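Penville countertop soda maker: my review after a whole season of bubbles

I drink a lot of fizzy stuff. Cola mostly, sometimes plain seltzer when I'm pretending to be good, and by last winter the recycling bin was starting to embarrass me.
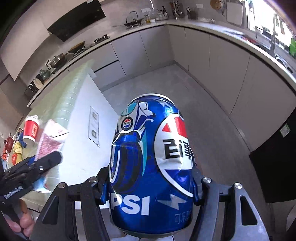

So in April I bought the Penville, the basic one with the lever, after reading far too many reviews at one in the morning. I've used it nearly every day since then and I have opinions, some of them strong!

First, getting it going. The box has the machine, two bottles, one gas cylinder and a booklet that folds out to the size of a road map. The bottles are plastic and feel sturdy enough. You screw the cylinder into the back, snap the cover on, fill a bottle to the line with cold water and pull the lever. There's no plug, which I loved, because my counter has one decent outlet and the kettle has a lifetime claim on it. I had my first glass in under ten minutes, and most of that was me hunting for where the cover unclips (it's on the left, low down, and you have to push harder than feels polite).

The fizz is very good. It's a bit sharper than canned seltzer, with bigger bubbles, and it stays lively through a slow lunch. Two long pulls gives me what I'd call normal. Three is where my friend Isabelle likes hers and I can't drink that without hiccups. If your water isn't cold, forget it. I tried with water straight from the tap in the middle of a hot spell and got something like soda that had been left open overnight. I keep both bottles in the fridge door now and top them up whenever I'm in there.

Now, syrups, and this is where I get grumpy. Penville sells its own line and I went through four flavors. The ginger is nice, proper heat at the back of the throat. Lime is fine. The orange tastes like a chewable vitamin, and the cola... look, I really wanted to like the cola. It has the color and it has the sweetness and then there's this flat, slightly herbal thing where the flavor should be. I served it to Decha and Jaruwan without telling them what it was. Decha drank half and asked if it was iced tea. Jaruwan was kinder but she switched to water pretty quick.

I then tried the Kakirley cola syrup, which you have to order, and that one's a good deal better. More vanilla, a little bite of something citrusy, and it mixes without leaving a brown puddle at the bottom. It still isn't the same as what comes out of a can, and I've made my peace with that. For a weeknight with pizza it does the job. For a really hot afternoon I'll still buy a cold one at the corner store and enjoy every sip.

One thing about adding syrup: do it AFTER the gas. The booklet says so in three languages and I did it the wrong way around exactly once. I was cleaning sticky spots off the underside of the cupboards for days. When you do add it, tip the bottle and pour slowly down the side, then roll it gently instead of shaking. Siriporn, who lives upstairs and got hers before I did, adds hers straight to the glass and leaves the bottle plain, and I've started copying her. It keeps the bottle cleaner and everybody gets the strength they want.

Cleaning is easy apart from the bottles themselves. They can't go in the dishwasher (I know, I know), and the necks are too narrow for my hand. A long brush takes care of it. I got mine from Yu, that little housewares place by the bus station, and it's the best cheap thing in my kitchen. The drip tray lifts out and rinses in a second. The nozzle wants a wipe every week or so. I forget, and so far it has forgiven me.

The gas is the bit to think about before you buy. My first cylinder lasted 45 bottles, which I know only because I kept a tally on the fridge to see if the thing was worth having. After that you swap the empty for a full one. The hardware store near me does swaps at the counter and it's painless, but Chutima has to drive clear across town for hers and she's pretty fed up with it. Check who does swaps near you first. I'd put that ahead of anything else in this review, including what I said about the orange.

Has it saved me money? On seltzer, yes, easily. On cola, not by much once you're buying the better syrup. What has changed is how much I carry home. I don't miss hauling those big packs up the stairs one bit, and there's shelf space in the pantry again, which I have of course filled with crackers.

Noise: it makes a loud rude honk when the pressure's up. My cat left the room the first time and now doesn't even lift her head. If you have a light sleeper in the house, maybe don't make a midnight seltzer.

Looks: plain, rounded, a bit taller than I expected. Measure the gap under your cupboards! Mine fits with barely a finger to spare, and I have to pull it forward to tilt the bottle in. I did look at the Rasonden too, which is shorter and has a push button and little lights to tell you how fizzy you've gone. Siriporn's sister has one. It's prettier, and it needs an outlet, and it costs enough more that I couldn't talk myself into it for what is, at the end of the day, water with holes in it.

A few gripes to finish off. The line on the bottles is faint and mine's already wearing. The spare caps are sold only in packs, so if you lose one (behind the stove, in my case) you end up owning almost a lifetime's supply. And the lever has picked up a small squeak. I put a dab of cooking oil on the hinge and it went away for a bit, then came back.

Four stars out of five for seltzer people. Three if cola is the whole reason you're buying it, and get the Kakirley syrup. I'm on the lookout for a decent root beer one next, so if you've found one you like, leave it in the comments.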